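Section 5: Setting Up the Wuvel for Delicates and Small Loads

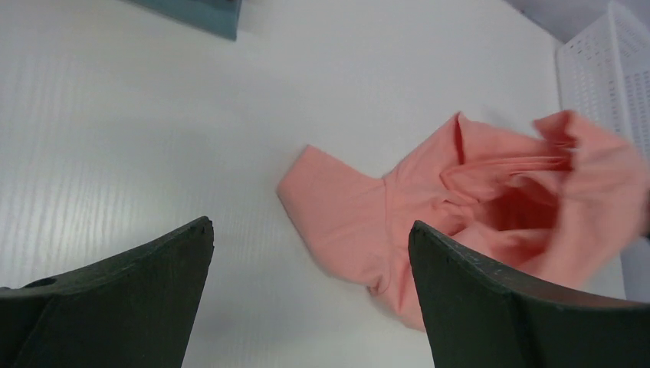 I've been running a Wuvel countertop spin washer for long enough now that people at the Temcombe allotment keep asking me to write this part down. The booklet that comes in the box gives it half a page, and I think it deserves more. If you've already done the leveling and the hose hookup from Section 4, carry on. If you haven't, go back, please, or you'll be mopping!

You'll need the machine, the short gray drain hose, a measuring cup, a mild liquid detergent, and a towel you don't love.

1. Switch the machine off at the wall before you touch the drum. I know it's just a little thing on a counter, but the lid switch on mine sticks, and it may stick on yours.

2. Lift out the drum insert and look underneath. New ones ship with a foam ring down there. Take it out. I ran mine for two whole loads with the ring still in and couldn't work out why it sounded like a tractor.

3. Put the insert back with the arrow facing the hinge. You should feel it drop a little and then stop. If it rocks, turn it slightly and try again. Don't push down hard, as the clips are thin.

4. Turn the left dial to Soft. On the older Morris version (same insides, different badge) this setting is called Low, and it's on the right-hand dial.

5. Pour in water up to the lower of the two lines. The upper line is for cotton towels and so on, and you don't want that much water with delicates, because they just float around on top and don't get clean.

6. Add 5 ml of detergent. That's one teaspoon. It looks like nothing, and I promise it's plenty.

NOTE: Powder doesn't dissolve well at the Soft setting. If powder is all you have, stir it into a cup of warm water first and pour that in.

7. Now the clothes. The limit for this setting is 200 grams, weighed dry. A kitchen scale is fine for this. For me that means a thin top and maybe some socks, or a blouse by itself. Close buttons, turn anything printed inside out, and lay things in loosely so they go around the middle. A big wad on one side makes the drum wobble.

8. Close the lid until it clicks, switch on at the wall, and press Start. The light blinks while the machine thinks about it, then goes solid.

CAUTION: Don't lift the lid while the light is solid. The drum takes a while to stop, longer than you'd guess, and long sleeves and drawstrings can catch. Wait for the light to go out completely.

9. When the wash finishes, drop the end of the drain hose into the sink and open the little tap. Keep the hose lower than the drum the whole way, no loops. Then close the tap, fill to the same line with clean water, and run Soft again without detergent. That's your rinse. I do it twice for anything that touches a baby's skin.

10. Spin last. The Wuvel tops out at 1110 rpm, and you don't want that for delicates! Set the right dial to its first mark and give it one minute. Knits come out a bit heavy that way, so roll them in the towel and press with your hands (no wringing).

If it walks across the counter

It's nearly always the feet. Ifor Ruddock, who runs the repair bench in Stastley, had me put a cheap rubber mat under mine back in January and it hasn't moved since. He also says to check the feet every 200 loads or so. I don't keep track, so I just do it when I change the lint filter.

If the water won't drain

Check the tap first, then the hose for kinks. Still nothing? Unplug it, scoop out what you can with the measuring cup, and pull the filter straight up. Mine had a hair tie in it. Rinse the filter under the faucet, push it back until it's flush, and try the drain again.

NOTE: Colors can run on a first wash even on Soft. Anything new and bright goes in alone, and I leave the lid up afterward to let the drum air out overnight. Don't skip the airing. I did once before a trip, and the smell took three empty washes with vinegar to clear.

Section 6 covers towels and the full spin, plus the rattle that some of the Morris machines make on the high setting.

Filed under: Small Appliances, Laundry, How-To

Contact | Copyright, all rights reserved | Back to top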